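Notes for week 5: grasp timing and why your labels drift

Hi all! I promised I'd write up what I mumbled through at the whiteboard, so grab a coffee. We're still on the Lorness loader, and you'll want the Stilville scripts checked out before the lab at Doucette in November. 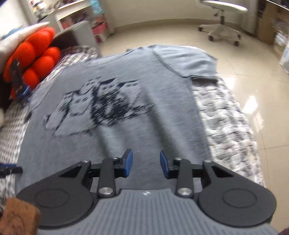
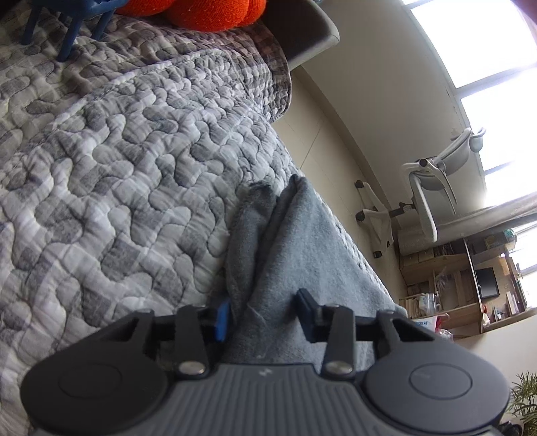
Perception on cloth starts with a boring question: which pixels belong to the thing you want to grab? With a rigid box you can fit a shape and go home early. Fabric has no fixed shape, so we predict a mask first and pick grasp points from it second. Take the gray T-shirt on the bed. The big black print on the chest has much stronger edges than the hem or the sleeves, and a plain edge detector will happily hand you the outline of a cartoon face as a grasp candidate (mine did, twice, before I gave up on it). The fleece blanket is the opposite problem, light gray and fuzzy on a bedspread that also has light gray in it, so color alone gets you nowhere and you're leaning on texture.

Now, timing. Finger opening and camera frames come in on 2 separate clocks. If you join them by row number, your "closed" label slides a little further off with every dropped frame. Join by nearest timestamp, then check the offset at the start and at the end of the clip. If the two offsets differ, it's drift, and shifting everything by a constant won't save you!

One more thing on blur. Please don't throw out every smeared frame. The print on that shirt is smeared and you can still tell where the shirt is. I down-weight those frames in the loss and keep them.

For next time: run the Bridholm mask model on your own clips, pick 2 failures, and write a few lines on each. Plots are welcome, but label the axes.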